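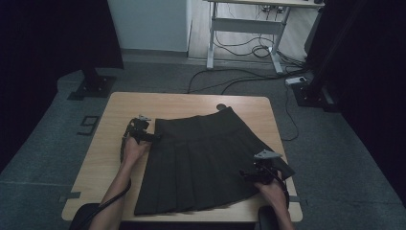

A dark pleated skirt laid flat on a table.

Pleats Don't Need a Gadget, Says Turnerwood Survey of Skirt Owners

Mon 23 December – Before you spend holiday money on another folding board, Turnerwood would like you to try a table. The clothing care shop asked 1,745 customers how they store pleated skirts, and the answers don't say much for the products sold to help.

Of those who had bought a folding aid, most had stopped using it. Creases across the pleats were the top complaint, with or without one.

"I've tested plenty of these things and I'm not convinced by any of them," said Viorica Gashi, who runs garment care at Turnerwood. "They're made for T-shirts. A knife pleat wants to be folded along its own line, and a plastic flap can't tell where that is."

The shop's advice is plain. Lay the skirt flat with the waistband straight across the top. Line up the pleats from the waistband down, smoothing each one toward the hem. Fold lengthwise, in the same direction as the pleats, then roll loosely from the waist. Hang it if you have the closet space.

Gashi is doubtful about "pleat-safe" sprays too. Turnerwood tried 3 and will not be stocking them. "They smelled nice," she said.

A free one-page folding guide is at the counter while copies last. The shop has printed 1,000. It makes no promise that your skirt will come out of the drawer perfect – some fabrics crease whatever you do, and those will still need an iron.

Press contact: Boris Halilović, Turnerwood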